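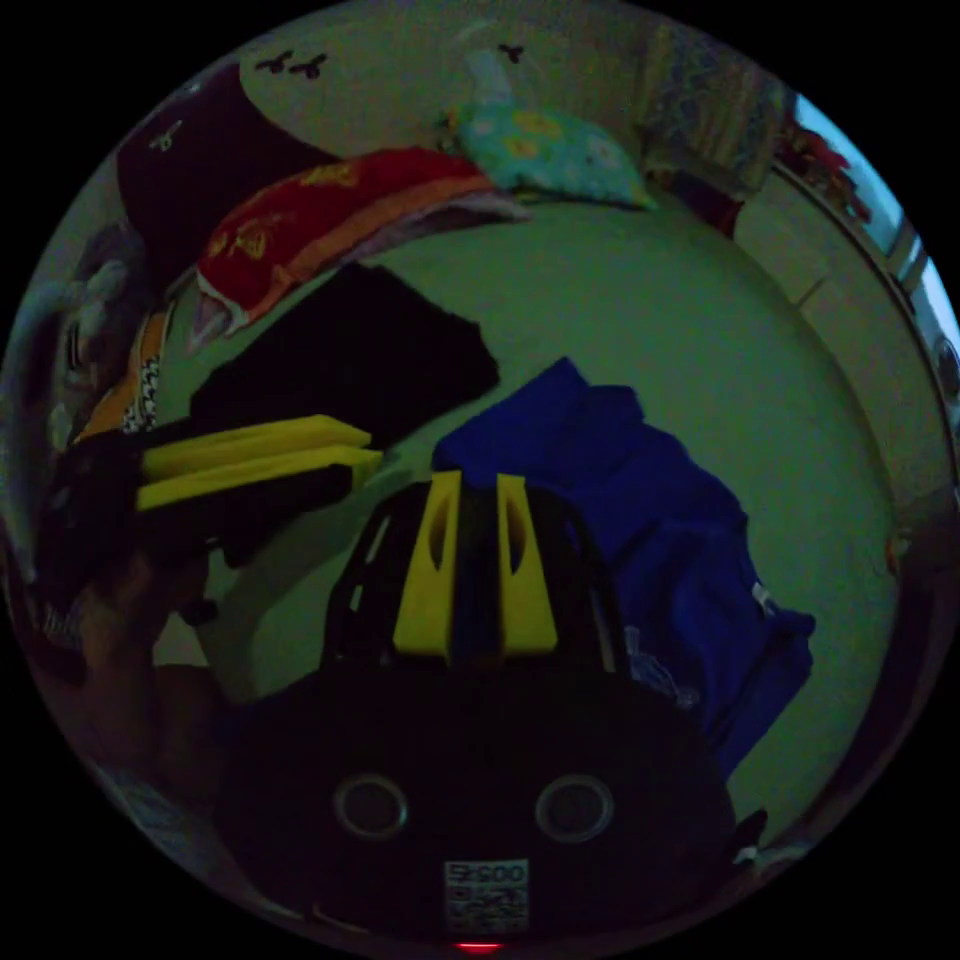

5. What Went Wrong in the Bedroom Sessions

Our project recorded people folding clothes with two hand-held grippers, one in each hand, so that the motions could later be used to train a two-armed robot. The bedroom part of the work was done in Flumcombe. We planned 57 recordings on the bed and had to throw out 9 of them. This section covers the fault behind that loss and one safety matter we found while looking for it.

5.1 The fault

The discarded recordings all had the same problem. The right gripper's opening width froze in the log while the video kept going. In the video the yellow fingers opened and closed as usual, but the log showed one flat value, sometimes for the whole fold. The red indicator light stayed on the entire time, and we had taken that to mean the unit was recording properly. It only shows that the unit has power.

We first blamed the software. We reinstalled the Hustia logging program and lost an afternoon to it with no change. Then we swapped the left and right units, and the fault moved to the other hand. That told us it was in the gripper.

5.2 Cause

With the housing open we found a sensor connector that was not fully seated. It held during slow moves on a table. On the bed, the operator turns the wrist much further to get under a sleeve or a hem, and the cable pulled the connector partway out. Our bench test was 3000 open-and-close cycles, all with the gripper clamped upright, so it never loaded the cable in this way.

5.3 Safety matter

The cable had also been rubbing on the edge of the mount, and its insulation was worn through in one spot. There was no shock or burn, but a short next to bedding is a fire risk. We stopped all sessions until both units were checked.

5.4 Changes made

- Connector secured with a clip, cable given more slack
- Edge of the mount filed smooth and taped
- Wrist-turn test added before each session — 5 full turns each way while watching the width value
- Recording stops with a beep if the value does not change during a test squeeze

The 9 lost recordings will be repeated in July. The clip has not been tested over a long run yet, and the spare unit still has the old cable.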